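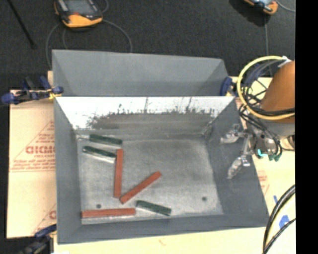
Green and red blocks in the bin at Plarotero's workshop in Tiditz.

Can a robot take over the sorting bench yet? Orest Pavliuk spent 3 days at Plarotero finding out. The arm was set 800 picks, lifting blocks from one metal bin to another, and missed 133 of them. Blocks lying close to a wall gave it the most bother. A person on the Rullville packing line would rarely drop one. Pavliuk says he would trust it with a night shift of simple parts, but laundry is a long way off. He goes back in November.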